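Open Day at Wiltcombe 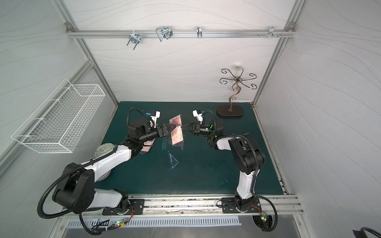 The two arms at their table, with the pink sheet between them.

My aunt had a ticket for the open day and a bad hip, so she gave the ticket to me and asked only that I come home with a full report. She had worked at the Wiltcombe plant for most of her life, back when it made drafting supplies and was still called Mustonen, and she wanted to know what they had done with the place.

What they had done, mainly, was paint it. The long hall where she used to pack boxes was now the Famura hall, with a coffee table by the door and 60 folding chairs that were nearly all taken by the time I had found somewhere to park. I stood at the side with a family who had driven over from Kirberg, and their little girl, who was five or so, let me share her bag of pretzels in exchange for holding her coat.

The arms were white and black and bigger than I had pictured, and they leaned in from the front of the table like two people over a jigsaw puzzle. Between their grippers was a sheet of see-through pink, with lines running all over it like the insides of a radio. A blue triangle lay flat on the green tabletop, and I felt such a rush of fondness for it! My aunt used to bring those home by the handful, the ones with a scratch or a smudged scale, and I had drawn every roof of my childhood with them — houses, barns, a castle with 442 windows that took me one whole October and most of a box of pencils.

"Who taught them?" the little girl asked, in a voice that carried.

The guide, a tall young woman with her sleeves rolled up, came over and crouched down to answer. She said that people had, by doing the job over and over, and that she had done a good deal of it herself. Her own practice notebook had reached 1,211 tries before she gave up writing them down.

"Did you get tired?"

"Very," said the guide. "I went home and dreamed about triangles."

I laughed so loudly that the man in front turned around, and then of course I had to explain about my aunt, who had also dreamed about triangles, and who used to wake my uncle by sorting the blanket. The guide wanted to hear all of it. She asked which end of the hall the packing benches had been at, and whether it was true that they sang on Fridays, and I said I would find out and write to her, and she wrote the address on the back of my ticket.

I called my aunt from the parking lot, before I had even put the key in. I told her about the coffee and the paint and the pink sheet, and how the tabletop was scuffed, and she stopped me there.

"Scuffed where?"

"All over, a little. More toward the right, at the front."

"Good," she said, and I could hear her settling back in her chair. "Now start again from the door, and don't rush."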